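Selling Handmade Work in Person
Handout 4: Pricing, stock and the table itself
3 February 2025

Read this before the March session. Bring a calculator, or the phone you were going to look at anyway.

1. What the table costs

Beginners price from materials. The fabric was four dollars, so the pouch is twelve, and everyone goes home poor. Start from the other end. Our running case is the Delluvora Makers' Fair, where a booth is $400. Add $100 for parking, lunch and the extension cord you forgot, and a further $97 for card fees, bags and printed tags. You owe the weekend $597 before you have sold a single thing.

Divide that by the number of pieces you can realistically sell. If your answer involves selling everything you brought, go back and read the word "realistically."

2. What your time costs

Write down how long a piece takes, including the part where you unpick it. Drawing counts. So does answering messages about whether it comes in teal. Pick an hourly rate you would not be ashamed to offer a stranger and put it in the price. Several of last year's class discovered they had been paying themselves less than the parking meter.

3. How much to bring

The fair's organizers expect 3000 visitors. Most of them are there for the kettle corn. Plan stock in three tiers:

Small things (stickers, pins, cards): plenty, near the front, priced in round dollars.
Middle things (pouches, small plush, prints): the bulk of your income.
One large thing: it may never sell. Its job is to make the middle things look reasonable.

If you resell anyone else's goods, say so on the tag. The Ketitz fair checks, and it has been known to check loudly.

4. Original designs and the other kind

Fan work pulls people in. It also belongs to somebody with lawyers. Keep a separate tally of what sells from your own designs, even if the first one is humbling. We'll compare tallies in March.
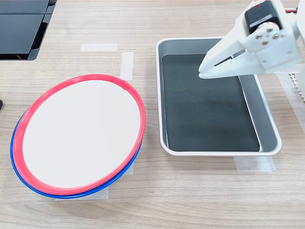

5. Display

Get height. A flat table is a yard sale. Crates work, and so does the Asik folding riser if you can borrow one from the studio closet (sign the sheet, please, the sheet exists for a reason). Put prices where they can be read without asking. Shoppers would sooner leave than ask.

Do one full setup at home and time it. Then pack it away and time that too.

Homework

Read the Jaunzems Craft Market vendor rules, all of them, including the page on tent weights. Price three of your own pieces using sections 1 and 2. Show the arithmetic. "It felt right" will be returned unmarked.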